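Home Notes Archive About

3 min read

Wednesday

Day 8 of the tidying set. I got to the apartment before nine and set up in the bedroom. The target for this task is 2750 episodes across all the homes, and Minthorpe is the one furthest behind, so Diệp Đỗ and I split the day into short blocks. I took the first one.

The task is simple to say. Pick up a piece of trash, carry it over, let go above the bin. We do it by hand with the grippers, and the model gets what the cameras and the jaw encoders record. I did 22 before the first break and threw out 7 of them when I went through the files. Most of those were my fault. I was starting to move away before the jaws had fully opened, and I don't want it to learn that.

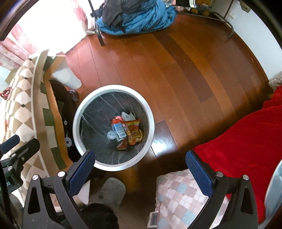
Wrappers are still the slowest. A carton has sides, so you close on it and go. With a thin wrapper I have to come down low and pinch, and if I hurry I get a corner or nothing. Diệp thinks we should keep some of the slow second tries in the set – a policy that has only seen clean grasps has no idea what to do after a bad one. I agree, but they need their own tag. Wrote to Ortner to ask for one.

Glare off the floor was a problem near the window this morning. I left the curtains alone. People's homes have sun in them. I did write it in the log so that whoever trains on this can check that batch by itself.

My right wrist was sore by four. Switched to labeling. The upload to Govovano stopped once and I restarted it.

Tomorrow the kitchen, and new pads if they come.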